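Fri 22 May
Nneka Shehu, to the Tastorby collection list
4 min read

Hi all,

Answering the message from the Indard side about the clothes task, with a copy to everyone because the same points apply to the towel and bedding tasks. The original is quoted first so the thread stays readable.

> We have gone through the second batch from the home sites and have a few
> questions before we start training on it.
>
> 1. A lot of the episodes are on beds with printed covers. Our own bench
> data is all on a plain gray table. Do you want us to filter the printed
> ones out, or keep them as a separate split?
>
> 2. Dark clothes are hard to segment in some of the home episodes. Could
> collectors be asked to leave them out?
>
> 3. In December we agreed on 3,000 usable episodes for the first training
> run. Does "usable" include episodes where the first grasp slips and the
> person tries again?
>
> 4. Who is keeping the list of which gripper was used at which site? We
> have two lists and they don't agree.

On question 1, please don't filter and please don't split. The reason we moved collection out of the Buveo lab was that the policy trained on bench data stopped working as soon as the background changed. It had learned the table. When we ran it on a patterned blanket it closed the fingers on the blanket's print twice in a row and missed the shirt both times. If the home episodes go into a separate split, people will train on the clean one first and we'll have the same model we had last year.

I would like the mix inside each training batch to be random across sites. If you need site as a label for evaluation, it is in the metadata and you can hold sites out whole. Hold out 2 homes and leave the rest in.

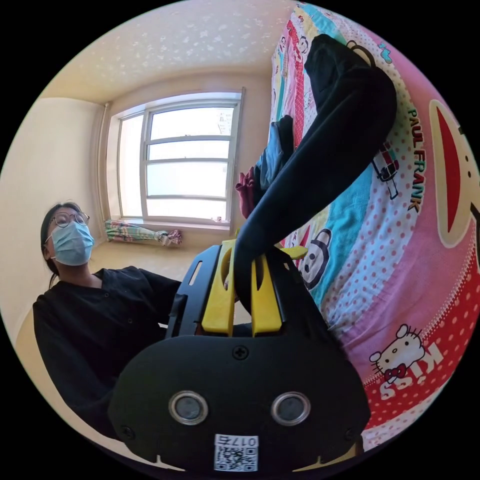

On question 2, dark clothes stay in. People own a lot of black clothing, and a system that folds everything except black trousers isn't much use to anyone. I do agree that black fabric is the weakest case for the segmentation step, and worst in rooms where a bright window is behind the work and the exposure gets pulled down. What helps is what is under the garment. A long black piece held up against a Paul Frank cover in pink, yellow and turquoise bands has an outline you can find by eye without effort, and I'd expect the model to get there too. Black on a navy sheet is another matter. So the request I will send to collectors is to keep doing dark items and, where the home has more than one cover, to do some of them on the lighter one. I won't ask anyone to buy bedding.

The same goes for clutter on the bed. We had an early rule that only the item being handled could be out. It slowed people down and made every episode look alike, so I dropped it. Other cloths lying nearby are fine. A phone or a cup is not, because the fingers can hit it.

On question 3, yes, slips and second tries count as usable, provided the person keeps recording through the retry and the garment ends up where the task says. Ezeani's labeling team marks the slip with a time stamp, so you can drop the section before the retry if you don't want it. I would keep it. Recovery is the thing we have least of, and the bench data has almost none because everyone there restarted the recording when a grasp failed. Episodes that end with the garment on the floor are marked failed and don't count toward the total.

Of the last 88 episodes that went through review, 86 passed. The other two were a recording stopped too early and one where the task label was wrong (it said "shirt, fold in half" and the item was a pillowcase). The second can be relabeled, so please don't delete it from your copy.

On question 4, my list is the one to use. The other was started before we swapped units between sites and was never updated. Going forward the code on the sticker is the only name a gripper has. Some of you have been writing "the new one" or "the one with the stiff trigger" in the notes and I can't match those to anything. Be careful when reading the code off a video still: depending on how the unit is held and how the file was exported, it can come out upside down or mirrored. Check it against the unit itself if you possibly can.

Other items:

Calibration files are per gripper. If a unit is repaired or a finger is replaced, recalibrate and put the new file in the shared folder under the same code with the date added. Don't overwrite the old file, because the earlier episodes still need it.

Collectors' faces should be blurred before anything leaves our storage, including for people in masks. The Indard copy was made before the blur step ran on some folders – I will send a list of those folders, and please replace them when the new versions are up.

Socks are still short. Any site that can take on a set of socks, write to me off list and I will send the task sheet.

Nneka

Contact: list owner, Tastorby collection list | Copyright Tastorby | Back to top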